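Can it tidy up yet?

Every few months somebody at the Saturday repair morning asks whether a machine could take over the dull jobs: sorting the screw bins, clearing the benches, putting the kids' corner back in order. Shaimaa Sqalli spent part of August at the Lotley workshop, where a small group is trying to find out, and she gave us a talk on it with plenty of time for questions.

The short answer is no for the benches and maybe for the kids' corner. A dishwasher or a floor sweeper does one job in a space made for it. Tidying is a different kind of work. The machine has to tell what each thing is, decide where it goes and get it there without knocking over whatever is next to it. Most of us do all that while talking on the phone.

Lotley started with folding dish towels and dropped it after 4 weeks. Cloth never lies the same way twice, and the arm lost the corner more often than it held it. They moved to hard and simple shapes on a flat surface, and to pushing in place of gripping. Pushing is cheaper – there are no fingers to break – but a block that gets pushed also turns, and a round one can roll.

Over the month they logged 600 attempts at sorting blocks by color. The arm finished 255 of them with no help. Zoltán Deák, who keeps the log, told Shaimaa that most of the failures came late in a run, when one block was already in place and the second one bumped it away again. A run takes some 105 seconds when it goes well. Margit Fülöp asked how long a six-year-old would need, and the room had its own opinions on that.

The blocks are grouped by color, two to a group, on a wooden board. The pusher is a plain dark rod with a rounded tip that comes down from above.
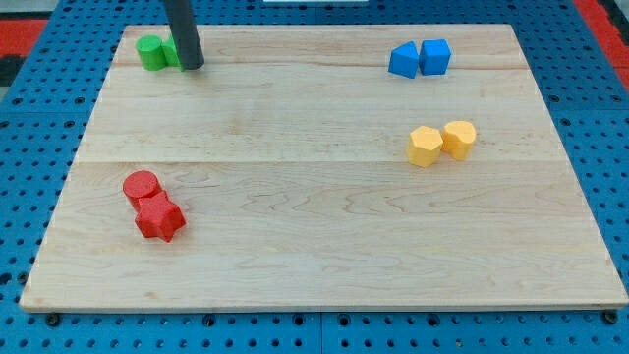

What it means for our workshop

We are not buying anything this year. Lilla Pálfi looked into the Prokeo sorting arm for the screw bins, and it wants every part fed to it singly, so a person would still be standing there. The bins stay on the rota. Katalin Medve has the sign-up sheet and is short of people for the early slot.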